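# Wann räumt mir endlich einer die Spülmaschine aus?

Seit November liegt mir meine Schwester damit in den Ohren, dass wir in ein paar Jahren alle so einen Haushaltsroboter haben. Ich bin ja grundsätzlich dafür - niemand wäre glücklicher als ich, wenn morgens um halb sieben schon jemand die Tassen eingeräumt hätte!
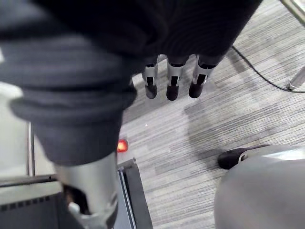

Also bin ich nach Lostberg gefahren, zu Cistura, wo meine alte Studienfreundin Siriporn Bunnag inzwischen arbeitet. Ich hatte mir eine Liste mit 7 Aufgaben geschrieben, lauter Zeug, das ich selber hasse: Socken sortieren, Bett beziehen, Brotdose auswaschen und so weiter. Siriporn hat die Liste gelesen und erst mal gelacht. Beim Bettbeziehen sogar ziemlich lange.

Stoff ist nämlich gemein. Ein Teller bleibt ein Teller, egal wie rum man ihn hält, aber ein Pulli sieht nach jedem Anfassen anders aus. Ein Strickärmel wirft Falten, das Bündchen rollt sich ein, und drei Metallfinger mit schwarzen Kuppen müssen dann irgendwie merken, ob sie eine Lage erwischt haben oder gleich zwei. Ich schaffe das blind beim Fernsehen (na gut, meistens).

Mit festen Sachen sieht es besser aus. Becher greifen, Dosen umstellen, Schrauben in Kisten legen, das geht laut Siriporn in einer Werkhalle schon ganz ordentlich, solange alles immer am selben Platz steht. Die Kollegen von Malabanan lassen eine Maschine 500 gleiche Teile pro Schicht umpacken. Bei mir zu Hause steht aber gar nichts am selben Platz, da liegt das Ladekabel quer über dem Teppich und der Wäschekorb im Flur, und mittendrin noch der Hund.

Zwei von meinen Aufgaben hat sie am Ende mit »vielleicht bald« abgehakt, nämlich Tisch abräumen und Einkäufe ins Regal stellen. Der Rest bekam ein Fragezeichen, das Bett ein dickes Kreuz.

Ein bisschen enttäuscht war ich schon, aber beeindruckt eben auch! Nächsten Monat wollen wir zusammen nach Brutirdale, da gibt es wohl eine Vorführung zum Thema Wäschefalten. Falls jemand von euch mitkommen mag, schreibt mir - im Auto sind noch 2 Plätze frei.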